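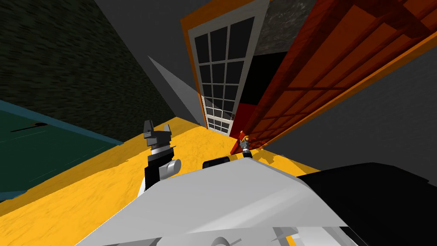 Well, the Toltport women's side are back from their away tour, all of them in one piece, and I have been smiling since breakfast. The coach pulled in 8 hours late after the ferry was held up by the wind. I'd waited so long in the clubhouse passage that I could have drawn the door from memory, and it was one very like the tall one here, white frame and a grid of dark glass panes, so every passing headlamp had me on my feet!

Now, the cricket. They lost the first match at Cululley by 27 runs, which stung a bit, but they won the second with 15 balls to spare and I do think that was the best chase we've had in years — calm, sensible running, and hardly a silly shot.

The third was rained off at Quezada without a ball bowled, sadly. They had tea with the home side instead and by all accounts the scones were very good.

The raffle for the tour fund made £946 in the end, so thank you to everyone who bought a ticket (and to those of you who bought far too many).

Indoor nets start again in January at the Seletier hall. New players very welcome, and there's spare kit if you haven't any — just send me a message and I'll put a bag by for you.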